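Pumodo Forum > Packing and fulfillment > Automation on the floor

Topic: Basket cell at our site, what happened to the packer jobs

kun_lead
We pack mixed grocery orders into baskets. Since March one of the benches has had a two-arm cell from Zerkik on single cans and small boxes. Target was 900 picks a shift. Last shift logged 700, with 2 people assigned, same as before. Management calls it a labor saving. I don't see where.

bsarkozi
What does the log count as a pick? Ours counted every closed grip, including retries. Once we filtered those out the number dropped to 374.

kun_lead
Closed grips. I'll ask for the filtered figure.

tapegun
The headcount is the same but the work isn't. I used to pack. Now I stand across the table and step in on a fault. My hands do less, my feet hurt more, and I can't leave the bench. Pay grade unchanged.

clalla_maint
Disagree that it's worse. Wrist complaints on our line went down after the cell took over cans. The standing is a staffing choice. Put the operator on two benches with a fault light and the problem goes away.

tapegun
Until both benches fault together. We tried it. The one you aren't at sits stopped and the downtime gets written against your name.

bsarkozi
Then the downtime code is wrong. Ask for a separate code for "waiting for operator." Took us one email.

kun_lead
Setup, for those who asked about reach and spacing: 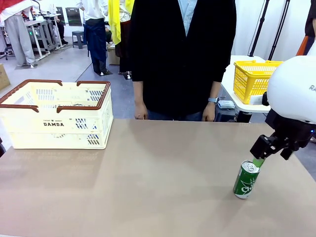 Right arm at the can, basket on the left, operator side of the table behind.

clalla_maint
Is the basket located by a fixture or placed by hand? If it's by hand, I'd look there first for your missed places.

kun_lead
By hand. A fixture was quoted and turned down.

tapegun
So straightening the basket is a packer task now too. It should be in the job description if they want it done every cycle.

Botond Sárközi (bsarkozi)
Agreed on that one. Get it written down before the next grade review. I'll post our task sheet when I'm back at my desk.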